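Flestbridge has changed its allotment rules for the first time since I got my plot. I've read the whole thing so I'll go through it in a few posts. Mostly for people on the waiting list, but existing plotholders should check the bit on sheds.

1/ First, the numbers. There are 1040 plots across the town. The list stood at 2509 names when the notice went up. A lot of those people have moved away or forgotten they applied, so don't give up if you're a long way down.

2/ Everyone on the list will get a letter or an email asking if they still want a plot. You have until the end of January to answer. If you don't answer, you come off. If you've changed your email address since you signed up, tell the allotments office now.

3/ You can now only be on the list for one site and one reserve site. Before, people ticked every box. If you ticked every box, they will take the first two in the order printed on the form, and that may not be the order you'd pick. Ring them if you care which.

4/ Odukoya Road is the shortest list and has been for years. It floods at the bottom end. The top end is fine. I'd take a top plot there over a three-year wait for Mill Lane any day.

5/ Half plots are now the default for new tenants. You can ask for a full one after 24 months if your half has been kept up. I think that's fair. I started on a full plot and lost the back third to brambles within a season. It took me two winters to get it back.

6/ Someone asked what "kept up" means. The wording is "three quarters cultivated or under cover". Under cover means mulch, membrane or green manure. A sheet of old carpet doesn't count and carpet is now banned outright on all sites. If you have some down, lift it this winter.

7/ Sheds. The maximum footprint is the same as before, but the height limit has dropped slightly. Sheds already standing are allowed to stay. If you replace one, the new one has to meet the new height. Same for greenhouses. Polytunnels still need written permission and I'm told they are slow to answer.

8/ Water. Hosepipes only for filling butts, no sprinklers at all, and no leaving a hose running while you go off for a chat. Taps go off in the cold months as usual. I run two butts off the shed roof and in a normal year I don't touch the tap until June.

9/ Bonfires are the one that's going to cause rows. They used to be allowed after 6pm from October. Now it's one Friday a month over the winter, dusk onwards, and only on the sites that don't back on to houses. Umon Street and Mill Lane can't have them at all.

10/ If you're at one of those two, you need another plan for woody stuff. There is meant to be a shared skip in spring. I'd start a dead hedge along the back of the plot. Knock in two rows of stakes a couple of feet apart and drop the prunings in between. Mine has swallowed everything for four years and is still only waist high.

11/ Rent is going up. The full plot rate rises in April and the half plot rate is a bit more than half of it, so two halves now cost more than a full. The concession for pensioners and people on benefits stays, but you have to apply for it again each year. It used to roll over.

12/ Livestock. Hens are still allowed, no cockerels, and the old line about rabbits has gone. Bees need a certificate and a hive position agreed with the plots either side. No change there apart from the form being longer.

13/ Keys. The padlocks on three sites are being changed over to a Fanis code lock, so you won't need a key. The code changes every quarter and comes by text. If you don't have a mobile, they'll post it. Your key deposit comes back to you, but you have to hand the key in at the office and get a receipt. Keep the receipt.

14/ On what you can grow, the big one is that the cap on flowers has gone. It used to be a quarter of the plot at most. Now there's no limit as long as you aren't selling them. That's good news for me as I'd been creeping over the quarter since I put the dahlias in.
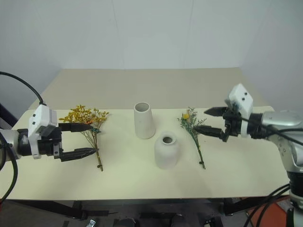
15/ If you're thinking of giving over a bed to cutting flowers, start small. One bed four feet by eight gives you more than a house can use from July on. Sow hardy annuals in September, cornflowers and ammi and so on, and they'll be well ahead of anything sown in spring.

16/ Pick in the morning, strip the lower leaves, and stand them in a deep bucket somewhere cool for a few hours before you bring them indoors. Sweet peas have to be picked every other day or they stop. That is the main thing I'd tell anyone who works full time. They don't wait for the weekend.

17/ Trees. Fruit trees are fine on dwarfing stock, up to a set number per plot. It doesn't say what happens to older trees that are bigger than that. I've emailed to ask and will add the answer to this thread when I get it. There's a Bramley on the plot next to mine that must be older than I am.

18/ Inspections go from one a year to two, in May and September. You'll get a warning letter first, then a month to sort it out, then notice. If you're ill or have something going on at home, tell them before the inspection. In my experience they're reasonable about it if they know, and not very if they don't.

19/ You can name a co-worker on your tenancy now. They can hold the code and be on site without you, and if you give up the plot they get first refusal after a year. Under the old rules a plot went straight back to the list even if someone had been helping on it for a decade. This is the best change in the whole document and it's on the second to last page.

20/ What isn't in there: anything on toilets. Odukoya Road still has none. Umon Street has one and it's locked half the time. It was raised at the open meeting and written down, and that's as far as it went.

21/ The full rules are on the noticeboard at each site and there are paper copies at the library desk. The one on the Mill Lane board is missing a page, the one with the shed sizes on it, so go to the library if that's what you're after.

22/ Correction to post 8. The tap rule says no unattended hoses "at any time", so filling a butt counts too. You have to stand there with it.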